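Bench Tools and Vessels, Ukside Shared Kitchen

Gallery notes, October

These notes cover the hand tools and mixing vessels kept at the Ukside kitchen. They were compiled by Guilan Zhong from the shelf inventory, with corrections by Mesfin Derese. The full inventory runs to 106 entries. This page deals with the bowls and the scrapers, which share a shelf and are usually signed out together.

Item numbers refer to the printed list by the dry store. Where the list and the shelf label disagree, use the label.

Bowls

White ceramic is the standard for batters, soft doughs and anything acidic. The wide shape is preferred over the deep one for folding, as a scraper can follow the wall down to the base in one stroke. A pale glaze also shows unmixed flour less clearly than a dark one, so check the base before turning out.

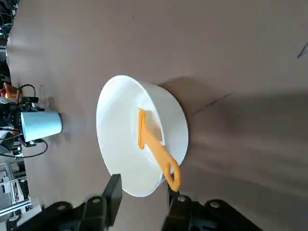 Scrapers are stored by head width. The wide, flat heads go with the wide bowls. A plastic head bends enough to follow a curved wall but will not mark the glaze, and a thin edge clears more batter than a thick one. Handles with a loop go on the rail above the sink; those without go in the second drawer, heads to the back.

Leave the scraper in the bowl while weighing only if the scale was zeroed with it in place. Keyvan Taheri found a batch of Grirkard rye starter short on water for this reason, and the recipe card now lists the bowl and tool as a single tare.

Tare weights

Item 31, wide bowl with scraper: 1544 g.
Item 34, large bowl with scraper: 2273 g.
Weights were taken on the Zivden bench scale, dry, at room temperature. Reweigh after any replacement. A new scraper of the same pattern can differ by 9 g, enough to matter for salt and yeast.

Washing

Rinse with cold water first if the bowl held egg or raw dough. Hot water sets both. Wash the scraper separately and run a cloth through the loop, where dough tends to dry out of sight. Bowls are dried by hand and stacked no more than three high, with a folded towel between each.

Chips on the rim are the usual cause of withdrawal. Run a fingertip lightly around the rim when drying. Hairlines in the glaze are logged but the bowl stays in use for dry goods – Sihan Qiu keeps the log.

Work surfaces

Tabletops should be wiped before a bowl is set down. Grit under a ceramic foot will scratch most finishes, and old scratches hold flour. Lift bowls to move them; do not slide them. The Ren cleaner in the gray bottle is approved for tabletops but should not be used on the scrapers, as it leaves plastic slightly tacky.

Corrections to item numbers or weights go to Deming Song, with the label number and the reading from the scale. Whisks and sieves are on the next page.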